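Keeping eggs, and using up the last few

Eggs keep well if you leave them alone. Most of the trouble in a home kitchen comes from moving them in and out of the cold, storing them in the wrong part of the fridge, or losing track of which ones are oldest.

Where to put them

Use a middle shelf, towards the back. The moulded racks in the fridge door look handy, but the door is the warmest spot and gets knocked every time someone goes for the milk. If your fridge has a door rack you can lift out, take it out and use the space for jars.

Leave the eggs in the carton they came in. Shells are porous and will pick up the smell of cut onion or an open tub of curry paste. The carton also has the best-before date on it, and you will want that later. Store them pointed end down.

Don't wash eggs before putting them away. If you keep hens, or buy from someone who does, wipe off any dirt with a dry cloth or a bit of fine sandpaper. Bin any that are cracked.

Cartons

Pulp cartons absorb a little moisture and stack better. Clear plastic ones let you check for cracks without opening them, and they can be rinsed and reused for other jobs. The tabs on the plastic lids tend to split after a few months of opening and shutting, and a rubber band around the middle does the same work.
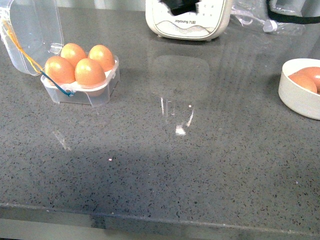

Brown eggs in a clear plastic carton on the benchtop.

When a carton gets down to the last few, don't tip them in with the new lot. Put the old carton on top of the new one and finish it first. If you must combine them, mark the older eggs with a small pencil cross on the shell. Pencil is fine on eggs you plan to boil. Felt pen can soak through.

Checking an old egg

Fill a deep bowl with cold water and lower the egg in. A fresh egg lies flat on the bottom. An older one stands on end. If it floats, throw it out. The float test tells you about age only, so crack doubtful eggs into a cup before they go anywhere near the cake batter. You will smell a bad one straight away.

Boiling

Older eggs peel more easily than fresh ones, so save the ones at the end of the carton for this. Lower them into simmering water with a spoon and start the timer – 7 minutes for a soft yolk, a couple more for firm. Move them to cold water as soon as they are done. Peel from the blunt end, under a slow tap if the shell is being stubborn.

Using up odd whites and yolks

Whites freeze without any fuss. Put them in an ice cube tray, one to a hole, and bag them once solid. Label the bag with the month. Yolks turn gluey in the freezer unless you beat in a pinch of salt or sugar first, so write on the bag which one you used. In the fridge, cover loose yolks with a little cold water and use them within 2 days.

Cleaning up

Wipe spilt egg off the bench with cold water first, then warm soapy water. Hot water sets it. On dark or speckled stone a dried smear of white is easy to miss, so run your palm over the surface afterwards. For egg dropped on the floor, cover it with salt, wait some 14 minutes and scoop it up with a piece of card.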